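Reviews > Hands-on > Open days

Skekitz open day: two arms, one cable and a lot of waiting

16 Jun 2024

Rating: 2 out of 5 for the day, undecided on the product

I went to the Skekitz open day because a sales sheet told me their two-arm cell could "take over fiddly cable work." I run a small repair and assembly shop. Fiddly cable work is most of what we do, and it is the part of the job I would most like to hand to somebody or something else. I have also been told by other firms that the fiddly part was solved, and I have the returned invoices to show for it.

The visit was held at the Trarano building, second entrance, the one with no sign on it. Coffee was decent. We got a welcome talk that ran long, with slides about flexible production and a chart whose vertical axis had no numbers. Then they split us up and walked us over to the cell, and that part was worth the drive.

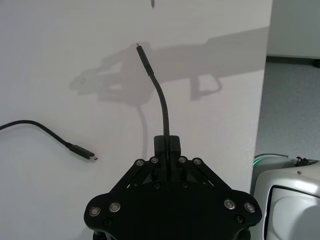
The Cornex Bench Notes

What they sell under the name Cornex is a package: the arms, the grippers, the software and a few days of somebody's time to set it up. The task on show was handling thin cables with small plugs on the end. If you have never tried to automate that, the trouble is that a cable doesn't stay where you put it. A metal bracket has one shape. A cable has whatever shape it had in the bag, and the plug has to arrive at the socket the right way around.

The grip itself I liked. Two short blocky fingers closing on the cable, with the plug standing up clear of them, and the linkage looks stout. I asked what happens when the plug is rotated a few degrees in the fingers, because a USB-C shell forgives you for being upside down and nothing else. The answer was that the software corrects for it. I asked how far off it can be and still be corrected. The answer was that it depends on the part. I wrote both answers down and moved on.

How the demonstration went

We were promised continuous running. What we got was a run, a pause while someone looked at a laptop, and another run. I don't hold pauses against anyone at an open day, as rooms full of visitors make people nervous and the lighting is never what it was when the thing was taught. But the presenter talked straight through the stops as if they were part of the show, and I would have thought better of the company if he had told us what had gone wrong.

The runs that finished were fine. Slow, careful, a bit like watching a new hire on the first morning. My best assembler would be well into the next tray by then. I was told speed comes later, after tuning. Speed has been coming later at every one of these I have attended.

The figure on the handout was 147 units a shift. I asked if that was measured on the cell in front of us or worked out from a cycle time, and whether the stops were in it. Nobody on the stand could say. They promised to email me. If they do, I will add it here.

Teaching it a new part

This was the most interesting part of the talk and also where I trust the company least. Skekitz doesn't program the cell point by point. They have a person guide the arms through the job over and over, record all of it, and train the software on the recordings. They said it took some 3000 recorded tries to get the cable task to where we saw it.

Fine, but who sits there and does the tries for my part? When my customer switches to a plug with a longer boot, do I need another pile of them, or a handful? The presenter said "far fewer." The sales rep said it was included in the service plan. The price list says the service plan is quoted separately. I would like those three to get together in a room.

The hardware up close

We were allowed to stand near the cell between runs, and I took my time over it. The machining on the arm's wrist is tidy, with a small green light on it, and whoever designed what looks like a camera bracket gave it a solid foot. The gripper carries a little label with 287-1 on it, so at least somebody is keeping track of which unit is which.

My complaint is the wiring. There is cable looping down off the wrist and back up again under the gripper, and another thinner loop beyond it. On a bare white table under good light you get away with that. On my benches, with trays and clamps and a fume hose, a loop like that will find something to snag on before lunch. I have the same complaint about the arms we looked at from Lapointe last October, and theirs were dressed better than this. Ask for a proper sleeve in the quote and ask what it does to the reach.

The idea of using two arms does make sense to me. One keeps hold of the cable while the other has a long black power tool clamped in it, a screwdriver by the look of it, with a slim bit pointing down. Jobs like ours nearly always need a hand for the part and a hand for the tool, and a single arm with a tool changer wastes half its day swapping. I just wish the program had included more of the second arm. Most of the talk went to the gripper.

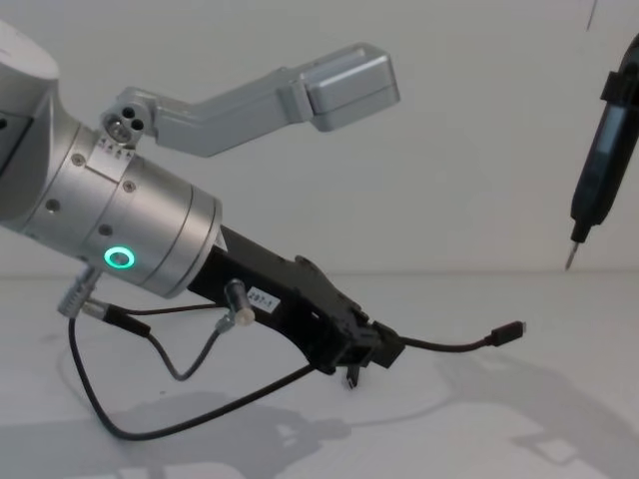

What I would ask before signing anything

Ask for an hour of unattended running, on your own parts, with you in the room and the laptop closed.

Ask for the reject count along with the unit count. A plug pushed in crooked can pass a quick look and come back from the customer a month later.

Ask what wears. I got a shrug on finger life and a promise of a spares list.

Ask who owns the recordings made on your parts. The contract sample I was handed doesn't mention them at all.

Would I go again

The next open day is planned for the fall, same building. I'd go if they can show the job running without a minder and put a real number on the handout. The grip is good and the staff were polite about my questions, even the fourth time I brought up the stops. As it stands I'd keep my deposit in the bank.

Good: firm grip on thin cable, sensible two-arm idea, tidy machining
Not so good: loose wiring, vague answers, service costs left off the main quote
Parking: 4 spaces out front, all taken by the company's own vans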